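Dec 10, 2022

**Equipment plan, second pass**

Spent the morning on the Segers and Dustard quotes and I'm much happier than I was in September! Dustard will do the finger sets at 25 each if we take 21 of them, so I've put that down as one line and stopped splitting it across two budgets. Segers wants 300 for the spare tripod and display together. Fair price, I think, though shipping isn't in it yet.

Still open:

- Gekik charging dock – lead time unknown, asked again
- spare marker cubes: print in-house or order?
- second table for the Tramenero room, same height as the first

The handheld grippers are the part of this budget I'd defend hardest. A pair per station lets one person do both sides of a kitchen task, and every gripper needs its 2 marker cubes, so cubes have to go on the same order or we end up with hardware we can't track. I also want a line for props. A microwave and a small bowl already take up a good part of the blue table, and I'd love a toaster and some proper dishes for the next round. Cable covers too, with the black cable from the tripod running over the floor toward whoever is working.
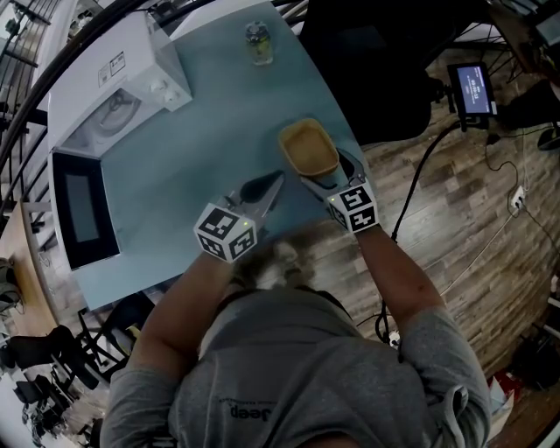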